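Washing and reshaping cotton cloths that have gone stiff

Cotton cloths used for drying up and wiping down lose absorbency over time. The usual causes are detergent residue, fabric softener and limescale. The method below strips all three and leaves the cloth flat enough to fold without ironing. It was written for hard-water areas; in soft water, skip step 3.

What you need

Washing soda (sodium carbonate crystals)
White vinegar
A bucket or deep sink
Rubber gloves
A washing machine with a separate rinse setting

Before you start

Check the care label. Cloths with a wool, silk or viscose content should not be soaked in washing soda. Sort by colour as well: strong oranges and reds can bleed in an alkaline soak, so test a corner first by pressing it damp between two sheets of kitchen paper. If colour transfers, wash that cloth separately.

Method

1. Shake the cloths out and remove loose crumbs and lint.

2. Put on the gloves. Dissolve 4 tablespoons of washing soda in a bucket of hot water and stir until no crystals remain. Submerge the cloths and leave for an hour. Cloudy water is normal and is mostly old detergent.

3. Drain the bucket and rinse the cloths well. Refill with cold water, add 500 ml of white vinegar and soak for 13 minutes. Do not combine this with step 2. The acid and the alkali cancel each other out and neither does its job.

4. Machine wash at the hottest temperature the label allows, with half the normal dose of detergent and no softener.

5. Run one extra rinse. Feel a corner at the end — if it is slippery, rinse again.

Drying and reshaping

Take the cloths out as soon as the cycle ends. Hold each one by two corners and snap it downwards once or twice. Pull it gently along the length, then across the width, until the hems run straight. Line dry where possible. If using a tumble dryer, choose low heat and stop while the hems are still slightly damp.

Folding

Lay the cloth on a flat surface with one long edge parallel to the edge of the table. Bring the far edge towards you and smooth from the middle outwards. Trapped bulges set into creases overnight, so lift the top layer and lay it again if one appears.

How often

Repeat the full treatment every 4 months. A cloth that still beads water after two treatments is worn out and is better used for rags.

Text: Halina Wasilewska

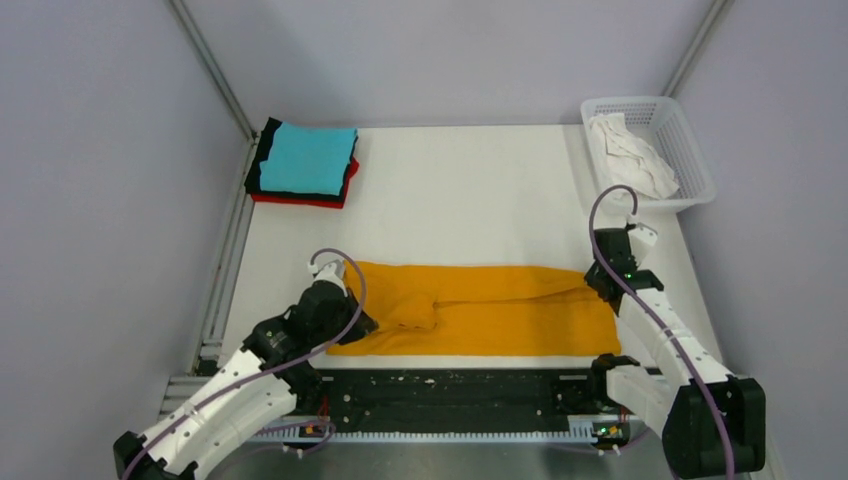
Orange fabric along the front of the table, with a raised fold left of centre.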